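# Gatitos en la caja del contador, semana y media después

Escribo rápido que a las seis me toca biberón otra vez.

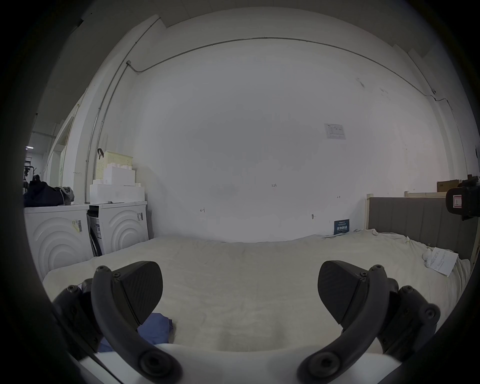

## Lo que pasó

Para quien no lo vio en el grupo de vecinos: en junio aparecieron cuatro gatitos dentro del armario del contador de agua, en la calle de atrás de Plutgate, la nave de muebles. Cerrado con el pestillo por fuera. O sea que solos no entraron. Ojos medio abiertos, cordón ya caído, unos diez días según la veterinaria. Uno bastante más pequeño que los demás.

La madre, ni rastro. Esperé dos horas en el coche con la ventanilla bajada por si volvía a buscarlos. Luego leí que igual tenía que haber esperado más, y que lo mejor es vigilar desde lejos antes de tocar nada. Pero con el pestillo echado, pues qué madre va a entrar. Me los llevé.

En la protectora de la zona, sin sitio. Muy amables, pero sin sitio. Tenían 93 gatos en un local pensado para 70 y una lista de casas de acogida que ya estaba toda llena. Me dieron una lata de leche en polvo, dos tetinas y un teléfono para emergencias. Y a casa.

## Lo que he aprendido a golpes

Apunto esto porque cuando lo busqué a las tres de la mañana encontré quince páginas diciendo cosas distintas. No soy veterinaria. Si tienes gatitos en casa ahora mismo, llama a una.

- **Calor antes que comida.** Un gatito frío no digiere. Yo quise darles de comer nada más llegar y menos mal que me pararon por teléfono. Botella de agua caliente envuelta en una toalla, a un lado de la caja, con sitio para que se aparten si les sobra.
- **Leche de vaca no.** Ni un poquito. Ni rebajada. La de fórmula para gatitos y ya.
- **Boca abajo.** Siempre. Como si mamaran de la madre. Panza arriba como un bebé se les puede ir la leche a los pulmones.
- **Después de cada toma, algodón tibio** y a frotar hasta que hagan pis. Glamour total.
- **Pesarlos cada día, a la misma hora.** Báscula de cocina. Si uno no sube, llamar. Si baja, llamar ya, no mañana.

Lo del peso al principio me parecía una exageración y ahora es lo primero que miro al levantarme. El pequeño se pasó dos días clavado y casi me da algo. Al tercero subió un poco. Poco, pero subió. Los otros tres van como trenes.

Tomas: cada tres horas la primera semana, también de noche. Ahora cada cuatro y empiezo a parecer una persona. Duermo a trozos. El otro día metí el biberón en la nevera y la mantequilla en el esterilizador, asi que imaginad.

## Los nombres

Sí, ya sé que no hay que ponerles nombre si te los vas a quedar solo unas semanas. Tarde.

El gris grande es Cindero. La tricolor, Rullow. El negro, que protesta por todo y muerde la tetina hasta que la deja hecha un colador, es Sfakianakis, y no voy a dar explicaciones. El pequeño de momento es el Pequeño. Me da superstición ponerle otro.

## Sobre el que los dejó ahí

Tenía un párrafo larguísimo y lo he borrado. Me quedo con lo práctico.

Abandonar animales es ilegal. Puse la denuncia a la mañana siguiente, con fotos del armario y la hora. Tardé un rato largo y me preguntaron tres veces si el pestillo estaba echado de verdad. Lo estaba. En la nave dijeron que iban a mirar si alguna cámara da a esa esquina, y todavía no sé nada. Si alguien pasó por allí esa tarde y vió a alguien con una bolsa o un transportín, que me escriba. No hace falta dar la cara, me basta con la hora.

Y si te encuentras una camada tú:

1. Mira si están fríos o en peligro (tráfico, lluvia, perros). Si están calentitos y callados, seguramente la madre anda cerca. Aléjate y vigila.
2. Haz fotos del sitio antes de moverlos.
3. Llama a la policía local o a la protectora. Apunta con quién has hablado.
4. Calor. Otra vez calor. Lo repito porque es donde fallé yo.

Y si lo que tienes es una gata que ha parido y no puedes con ello, pide ayuda antes. Hay gente que te echa una mano sin echarte la bronca. Cuesta llamar, me lo imagino. Pero un armario de contador en junio, con ese sol dando en la chapa... no.

## Dinero, que me lo preguntáis

La colecta que abrió la protectora no es para mí, es para todos los que tienen dentro. Pedían 4,000 euros para poner un cuarto de lactantes con incubadora y un par de jaulas de aislamiento. Cuando lo he mirado hace un rato iba por 2,484. Para lo poco que lleva abierta me parece una barbaridad, gracias.

Lo mío lo voy pagando yo: leche, empapadores, las dos visitas. Una vecina me dejó una bolsa de toallas viejas colgada del pomo y eso vale más que un bizum. Si tenéis toallas, sábanas gastadas, mantitas de las finas, en la protectora las cogen todas. Edredones de plumas no, que los destrozan y luego a ver quién recoge.

## Adopciones

Todavía no. Son enanos. Hasta las ocho semanas como mínimo no se mueven de aquí, y yo preferiría alguna más. Cuando toque saldrán por la protectora, con su contrato, su chip y el compromiso de esterilizar. No los voy a dar por mensaje privado por muy simpático que sea el mensaje. Ya me han pedido "la de tres colores para el cumple de la niña". Pues no.

Lo ideal sería que salieran de dos en dos. Rullow y Cindero duermen uno encima del otro y cuando saco a uno para comer el otro monta un escándalo. Sfakianakis va por libre. El Pequeño se pega a quien pilla.

## Dudas pendientes

A ver si alguien con más experiencia me contesta en los comentarios:

- ¿Cuándo empezasteis con la papilla? He leído tres semanas y media, cuatro, y también "cuando muerdan la tetina", y entonces Sfakianakis va tarde desde que nació.
- ¿Arena de papel o pellet para los primeros días? La aglomerante ya sé que no, que se la comen.
- ¿Alguien ha conseguido que un gatito deje de mamarle la oreja al hermano? Rullow tiene a Cindero con la oreja calva.

Os dejo, que ya están chillando. Mañana pongo los pesos.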